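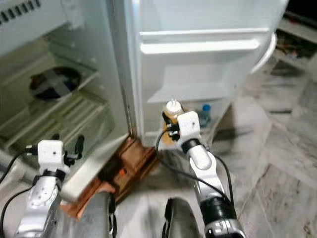

Photo: Nelu Ene

July, 9:40 p.m.

Both kids are down, so I have until one of them wants water.

Today was the swimming lesson, the first of the summer block. I had told myself I would sit in the bleachers like the other parents and read. The pool has a rule that anyone under six needs an adult on the deck, so I ended up on a wet bench with the little one on my lap and my shoes in a plastic bag. She is 16 months and wanted in the water the entire time. I gave her my keys, then my wallet, then the bag with the shoes. By the end she had the wallet in her mouth and I had let her keep it.

My son would not put his face in. The teacher, Ghada Sfeir, was good with him. She didn't push. She had him blow on a plastic duck until it reached the wall, and he did that for half the lesson while the rest of the class kicked with boards. I kept wanting to call out to him and I kept my mouth shut, mostly. I did say "chin down" once and she gave me a look.

The locker room was the hard part. There is one family changing room and four families waiting for it, so we used the open side. He has decided this month that he is private. He wanted a towel held up in front and another one behind, and I only have two hands and one of them was holding the baby. A grandmother I had never met held the back towel for us and looked at the ceiling. I thanked her and forgot to ask her name.

Forgot his underwear too. He went home in his shorts without any and told the man at the front desk about it.

The summer block costs $136 for each child and there is no refund after the second lesson. So I have one more lesson to decide. Nelu thinks we should stick with it. He learned in a lake with his cousins and says he cried every day until he didn't. I don't find that very comforting, but I'd like them both to swim before we go to his mother's, where the dock is right off the yard.

It was 90 when we got back to the car. The baby fell asleep before the first light and I drove the long way past the reservoir to let her have it. My son was quiet for a while, then asked if ducks hold their breath. I said I thought so. He said he could hold his for nine, and counted it out loud, so he was breathing the whole time. I told him nine was good.

Dinner was eggs and toast. He ate three slices and she threw hers. In the bath afterward he put his mouth and nose under, came up coughing, and did it again. I didn't say anything about it. Nelu was in the doorway and started to clap and I shook my head at him, and he went to find the pajamas.

For next time: two towels, underwear, flip-flops for me, something for her to chew on that isn't my wallet. Ask at the desk whether the earlier class has room — it may be less crowded in the changing area. Call my sister back. She left a message while we were at the pool and I still haven't listened to it.

He's calling for water now.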